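Humlow 그리퍼·손목 카메라 비교 데이터 카드

버전: 2차 배포본
최종 수정: 6/21/20
관리: Cyprian Mazurek (수집, 제어), Witold Pawlak (라벨, 변환 스크립트)

개요

Humlow는 양팔 로봇이 탁자 위의 작은 포장 상자를 투명 용기에 옮겨 담는 작업을 기록한 데이터셋이다. 목적은 작업 성공률을 높이는 것보다 핑거 표면과 카메라 위치를 바꾸었을 때 기록이 어떻게 달라지는지 비교하는 데 있다. 전체 에피소드는 304개이고, 그중 121개는 손목 카메라의 각도를 바꾼 뒤 다시 수집한 것이다. 나머지는 January에 배포한 1차본과 같은 각도를 쓴다.

1차본을 이미 받은 사람은 변환 스크립트를 다시 받아야 한다. 타임스탬프 필드 이름이 바뀌어서 예전 스크립트로 읽으면 손목 영상과 관절 값이 서로 어긋난다. 오류 메시지는 나오지 않는다.

장비 구성

두 팔은 같은 레일에 고정되어 있다. 그리퍼는 모두 평행식이다. 제어기는 Nandden을 쓰고, 핑거는 두 종류를 번갈아 장착했다. 하나는 표면이 매끈한 기본 핑거, 다른 하나는 Vahidi라는 이름으로 관리하는 무늬 핑거다. 두 핑거는 길이가 같아서 교체한 뒤 제어 쪽 오프셋은 건드리지 않았다. 다만 무늬 핑거는 조금 두껍고, 완전히 닫았을 때의 그리퍼 값이 0으로 떨어지지 않는다. 닫힘 판정을 0으로 하지 말고 메타데이터의 close_ref 값을 쓸 것.

카메라는 머리 쪽에 하나, 각 손목에 하나씩 있다. 머리 카메라는 작업면 전체를 담당하고, 손목 카메라는 접근과 파지 직전 구간을 담당한다. 세 카메라의 시계는 제어기 기준으로 맞추었다.

작업 절차

1. 탁자 위에 투명 용기를 놓고 물체를 배치한다. 배치는 매번 바꾼다.
2. 두 팔을 대기 자세로 보낸 뒤 기록을 시작한다.
3. 물체를 하나 잡아 용기에 넣는다. 어느 팔을 쓸지는 조작자가 정한다.
4. 물체를 떨어뜨리면 한 번까지 다시 시도한다. 두 번째에도 떨어뜨리면 실패로 표시하고 넘어간다.
5. 마지막 동작이 끝나면 5초 동안 정지 상태를 기록하고 종료한다.

카메라별 화면

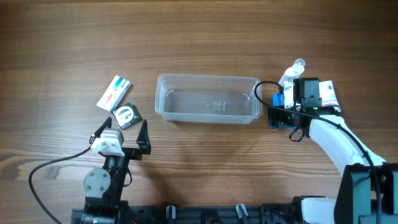

머리 카메라. 두 팔과 투명 용기가 함께 들어온다. 오른쪽 그리퍼는 흰 바탕에 파란색과 빨간색이 인쇄된 상자를 물고 있다.

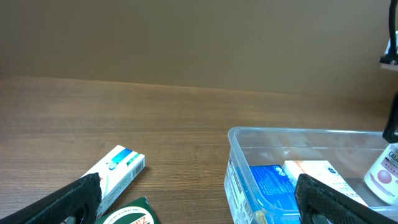 손목 카메라. 핑거 사이로 탁자와 벽면이 보이고, 오른쪽에 물체가 담긴 용기가 있다.

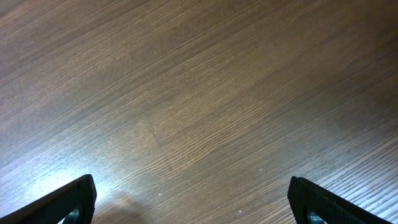 손목 카메라. 핑거가 열려 있고 그 사이에는 나무 표면만 있다. 왼쪽 아래에 반사광이 강하다.
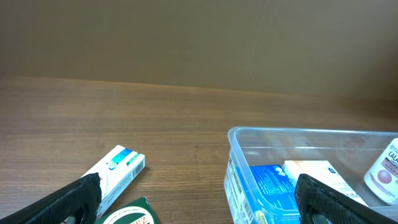
카메라 비교 메모

머리 카메라 하나로도 물체의 대략적인 위치는 찾을 수 있다. 문제는 마지막 접근 구간이다. 그리퍼 몸체가 물체를 가리는 에피소드가 많고, 핑거가 상자 양옆에 제대로 내려갔는지 판단하기 어렵다. 손목 영상을 같이 넣으면 이 구간의 판정이 훨씬 안정적이었다.

반대로 손목 영상만 쓰면 다른 팔의 위치를 놓친다. 용기 근처에서 두 팔이 가까워지는 에피소드는 collision_risk 항목에 표시해 두었다. 이 항목은 Witold Pawlak이 영상을 보고 직접 붙인 것이고 센서 값에서 계산한 것이 아니다. 기준이 느슨하니 학습용 정답으로 쓰는 것은 권하지 않는다.

손목 카메라에서 가장 자주 문제가 된 것은 나무 표면의 반사다. 노출은 에피소드 안에서 고정했다. 자동 노출로 찍은 시험 기록은 밝기가 계속 흔들려서 제외했다. 고정 노출에서도 밝은 부분의 나뭇결이 하얗게 뜨는 일이 있고, 이런 화면에서는 흰 상자의 윤곽 검출이 약해진다. 후처리로 밝기를 보정한 영상은 배포하지 않는다.

투명 용기도 검출이 까다롭다. 벽을 통해 탁자 무늬가 그대로 보이기 때문에 깊이 추정 모델이 용기 바닥과 탁자를 구분하지 못한 경우가 많았다. 용기 위치가 필요하면 container_pose를 쓸 것. 머리 카메라에서 네 모서리를 수동으로 찍어 계산한 값이다.

핑거 비교 메모

코팅된 종이 상자를 잡을 때는 Vahidi 핑거가 덜 미끄러졌다. 상자가 비스듬히 놓여 있을 때 차이가 더 컸다. 병처럼 둥근 물체에서는 두 핑거의 차이를 말하기 어렵다. 조작자마다 잡는 높이가 달랐고, 그 높이를 따로 통제하지 않았다.

실패로 표시된 에피소드는 95개다. 원인은 fail_note에 자유 문장으로 적혀 있다. 표기가 통일되어 있지 않아 "미끄러짐", "놓침", "파지 불량"이 같은 뜻으로 섞여 있다. 다음 배포 때 코드로 정리할 예정이다.

폴더 구조

episodes/ 에피소드별 관절 값, 그리퍼 값, 메타데이터
video_head/ 머리 카메라 영상
video_wrist/ 손목 카메라 영상, 왼팔과 오른팔 하위 폴더로 구분
labels/ 성공 여부, collision_risk, fail_note
calib/ 카메라 내부 파라미터와 손목 장착 위치
tools/ 변환 및 검사 스크립트

손목 카메라 각도를 바꾼 에피소드는 calib/의 rev_b 파일을 사용한다. 메타데이터의 calib_rev 값을 먼저 확인할 것.

알려진 문제

일부 에피소드에서 오른쪽 손목 영상의 첫 프레임이 두 번 들어가 있다. tools/의 check_head 스크립트가 찾아 주지만 자동으로 지우지는 않는다.

조명 방향은 기록하지 않았다. 반사 조건별로 나누어 실험하려면 영상을 보고 직접 분류해야 한다.

포장 글자를 읽는 용도로는 맞지 않는다. 핑거에 가리거나 화면 밖으로 잘린 글자가 많다.

이용 조건과 문의

연구와 내부 시험에 쓸 수 있다. 재배포할 때는 이 카드를 함께 넣고, 수정한 항목이 있으면 변경 내용을 적는다. 라벨 오류는 Fandorgate 저장소의 이슈로 등록한다. 에피소드 번호와 카메라 이름을 같이 적어야 확인할 수 있다.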